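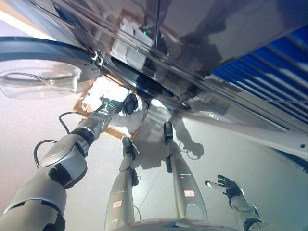
Hi Rekha,

Quick update on the Fornen reading circles, as promised in June. I'm writing it on a Saturday with a cold cup of tea next to me, so forgive the rambling!

The big news is that we're up to 16 families, and most of them come back week after week. Trinidad Toledo runs the Spanish table and has the kids acting out the stories (loudly – the folks upstairs have been very patient). Shinji took over the grown-up group, where people practice reading mail, school letters and lease forms together.
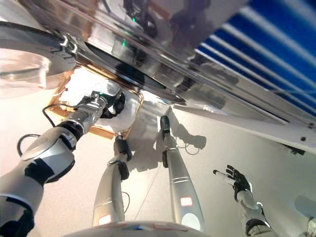 Steel front with two green lights on.

Money next. The Prunik grant paid for 100 picture books, and all but 2 are on the shelves. Those are back-ordered and I've stopped calling about them. We spent less on printing than planned, so I'd like to move what's left into bus passes, if you're okay with that. Getting here is still the thing parents bring up most, especially the ones coming from the Domínguez side of town. 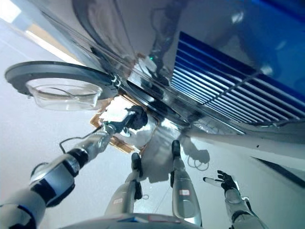
Daniyal has been asking them which evenings work best, and Tuesdays are winning by a mile. We may drop the Friday group and run a longer Tuesday one with a snack break in the middle.

What hasn't gone well: the take-home book bags. We made 40 and a lot of them haven't come back. I was pretty grumpy about it, then a mom told me her son sleeps with his. Harish wants to stop the sign-out sheet completely and let kids keep one. I'm leaning his way.
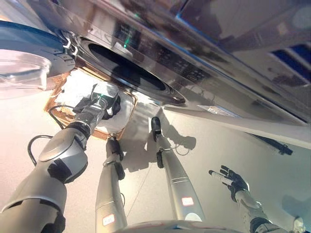
What's next

– Your okay on the bus passes
– New flyers in Spanish and Tamil
– A second helper for Trinidad's table

Call me any time if you want the receipts sooner.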